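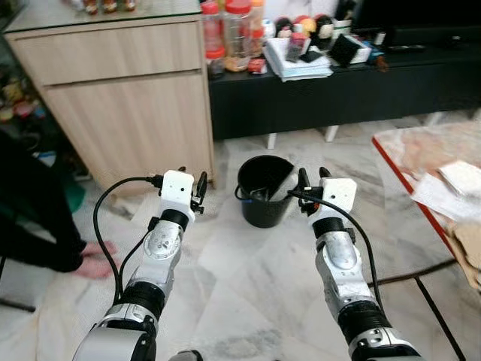

So I finally made it over to the Namthorpe open day! I'd been meaning to go for ages, and it was my first time seeing one of these home robots do chores up close (videos don't count, I've decided). They run the thing in a regular living room, TV cabinet and plush toys and snack jars and all, and you just sort of squeeze in along the wall and try not to breathe on anything.

The job I caught was the cleaning one, with a rag in a black bucket. Two arms, a little black two-fingered gripper on each, and my whole row leaning forward like it was a penalty kick. I didn't expect to get so wrapped up in a rag! The guide told us a floppy cloth is way harder to grab than a cup or a box, and after 11 minutes of watching I believed her.

I asked if it ever drops stuff. "Constantly," she said, which made me like the whole place more. She also said they'd run the rag job 106 times since the fall, and I'm pretty sure I haven't rinsed out a rag that often in my life.

Things I'd change: more chairs, and please put up a sign at the Bradetti parking lot, I drove around it 3 times. Coffee was good though. There's another open day in April and I've already put my name down, this time for the laundry folding, so expect more rambling from me then.

Shares: 11 | Comments: 3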